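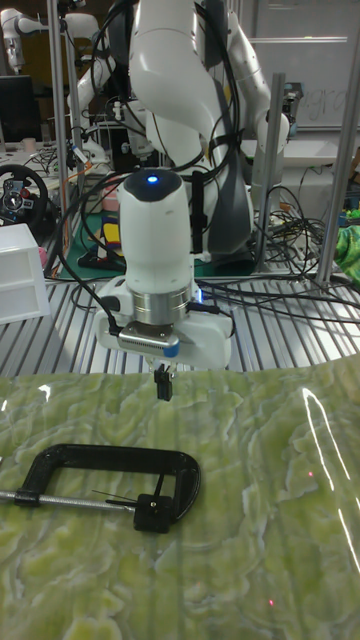
Swivel pad on a 2 inch C-clamp: replace or leave alone?

Forum: Hand Tools and Workholding
Replies: 6

kansah_shop
Black C-clamp, sliding T-handle. The pad has started to wobble on the ball end of the screw. I measure slightly over a sixteenth of side play. Threads are clean and the screw runs the full travel by hand. Is the play a problem, or normal for this type?

Pundard
Some play is normal. The pad has to tilt to seat on a face that isn't parallel to the fixed jaw. Close the clamp on a flat steel block and watch the pad. If it walks sideways as you tighten, the crimp has opened.

dzifa_w
Disagree with leaving it. A sixteenth is a lot on a clamp that size. I re-crimp mine in a vise with a short piece of pipe over the pad skirt. Two light squeezes, a quarter turn apart.

Pundard
Re-crimping cracks cast pads. I have lost two that way. A replacement pad from Lurby was under a dollar last March.

kansah_shop
Tested on a steel block. The pad walks a little in the last half turn, then holds.

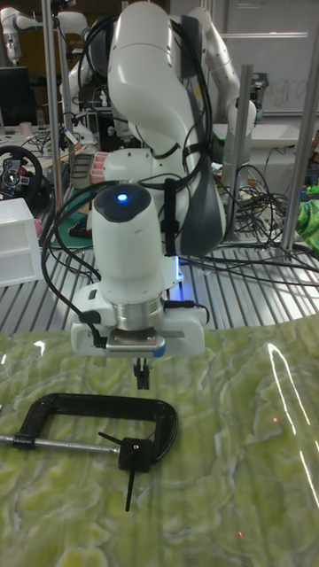 I also checked the frame for spread. Jaw opening with the screw backed out matches my other clamp of the same model within what I can read on a steel rule, so I don't think it has been overtightened. No bend in the T-handle that I can find by rolling it on glass.

obed.b
If the frame is good, fit a new pad and move on. Put a drop of oil on the ball first. Keep grease off the threads, it collects chips.

dzifa_w
Dry threads wear faster than greasy ones. I wipe mine down every Wednesday and have never had a chip problem. The thread on lubricants from last year ran to 114 posts and did not settle it either.

kansah_shop
Ordered two pads. I will oil the ball and leave the screw dry for now. One more question: the new pads are listed as snap-on. Do they press over the ball cold, or do I need to open the skirt?

Pundard
Cold. Set the pad face down on scrap wood, put the ball in the socket and run the clamp closed. You will feel it seat.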